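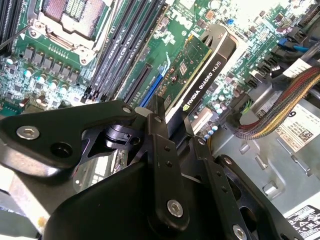
My desktop turned 12 in July and I have decided not to replace it. The nice people at Poirier quoted me 2,000 dollars for a new one, then found a way to make it 3,000 by mentioning a warranty. I went home and deleted 42 tabs' worth of research.

The old one does everything I ask, which is email, taxes and one solitaire game I am bad at. It takes a while to wake up — so do I. My sister-in-law says I'll regret it by tax season. She said that about the car, too, and I did, but only in the winter.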